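Two robot arms at a tray of letter blocks spelling "robo" on a table

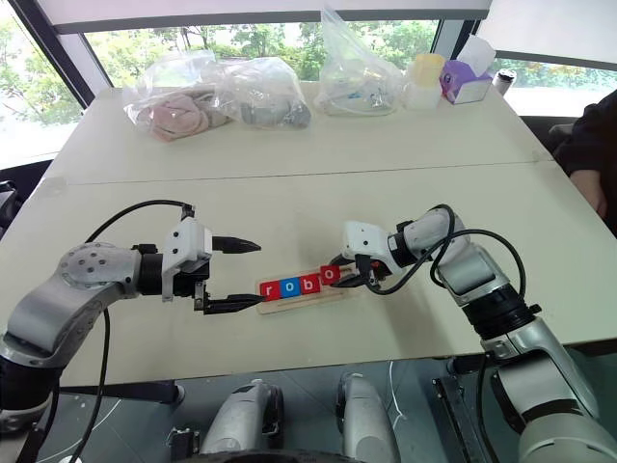 I was supposed to be home by nine on Saturday. Instead I ate two bags of vending machine pretzels for dinner and watched the lights of Gestcombe not get any closer for the better part of the night, along with everybody else on the Ondach.

If you don't ride it, the Ondach is the late boat, the one that leaves the island after the restaurants close up. There were 49 passengers on board according to the crew, and I'd guess most of us were half asleep when she slid to a stop. No bang, no crunch. It felt like a bus pulling up at a light, except that the coffee cups all walked to the front of the tables and one went over (mine).

The captain, Heriberto Manríquez, came on the speaker pretty fast. He said we'd lost steering just past the channel marker and drifted onto the sandbar, that the hull was sound, and that we should all put on life jackets anyway. People did it without much fuss. A little boy across from me wanted to keep his on over his pajamas when he got home, and his dad said sure.

Then we waited, and it was a long wait! The tide was still going out, so the harbor tug couldn't pull us off, and it was too shallow for her to come alongside. A pilot boat came out a little after midnight and took off two people, an older man who was feeling faint and his wife. The rest of us stayed put. The heat worked and the bathrooms worked, which I was very glad about by 3 a.m.

The tug Sandberg finally got a line on us when the water came back up, and we were tied up at Gestcombe by 5:20 in the morning. Nobody was hurt. The man who was feeling faint was checked over at the clinic and sent home.

I called Storkodmont, the company that runs the boats, and got Bheki Khumalo, the operations manager, who sounded like he'd had even less sleep than I had. He told me a hydraulic line to the rudder had failed and that the line was last inspected in March. "We'll be replacing the same part on the other boat before she goes out again," he said. Everyone on board gets a full refund plus a free round trip, and you don't need your ticket stub, just your name.

Until the Ondach is cleared to sail, the late run is canceled. The last boat off the island will be the 8:15, with room for 275, and it's going to be crowded, so get in line at least 20 minutes early. Parking at the Gestcombe lot is free for anyone whose car got stuck there overnight. If you were ticketed, bring it to the dock office and they'll take care of it.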